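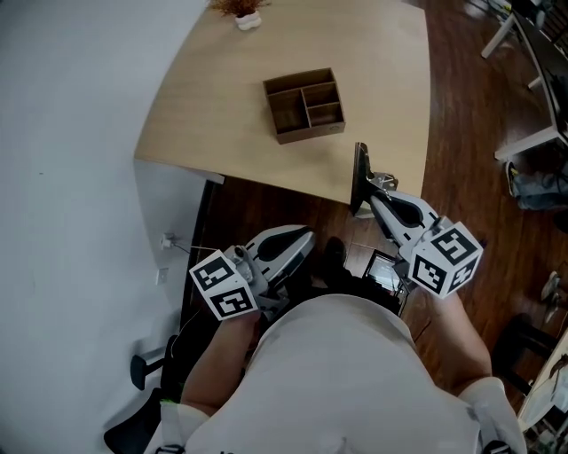
Arrumar a caixa organizadora, versão rápida

1. Esvazie tudo. Pano seco nos cantos, depois pano **bem torcido** (madeira não gosta de água). Deixar secar uns minutos.
2. Compartimento comprido: canetas, régua, tesoura. Tudo deitado, pontas pro mesmo lado.
3. Quadrados pequenos: clipes num, borracha e apontador no outro. Não misture, depois vira bagunça denovo.
4. Não coube? Gaveta. Nada de empilhar.

Caixa no meio da mesa, ao alcance das duas mãos. Planta lá pro fundo, longe dos papeis.

Leva uns 13 minutos. Repito em maio.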